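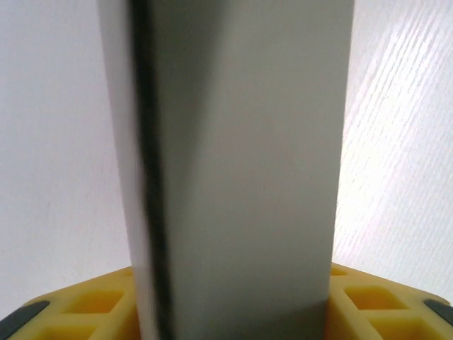 Section 3. Getting the arm ready for visitors

By the time you reach this section the Madia arm should be bolted down and switched on, and you will want a good half hour before the doors open. It's a pleasant job once you've done it a time or two, so put some music on and take the steps in order.

1. Clear the tabletop of cups, flyers and name badges. They do creep in on an open day!

2. Set the pale block where you want the arm to meet it, standing upright, and leave it alone after that.

3. On the control screen, open the Plisetti program and choose demonstration 2. Wait for the green light.

4. Set the speed to Slow. Visitors like to follow what the arm is doing – and so do you, if you're the one talking.

5. Open the wrist camera view and bring the arm in close. With the yellow grid base along the bottom of the view and the block rising up past the top, you're near enough.

6. Run the whole demonstration once with the room empty, keeping a hand by the stop button.

Caution: Keep everyone behind the floor tape while the arm has power, even when it's standing still.

Note: If the screen shows code 203, press Reset, wait for the light and go back to step 3. Should it come up again, please call Gemechu Bogale at the Fekeck desk before trying anything else.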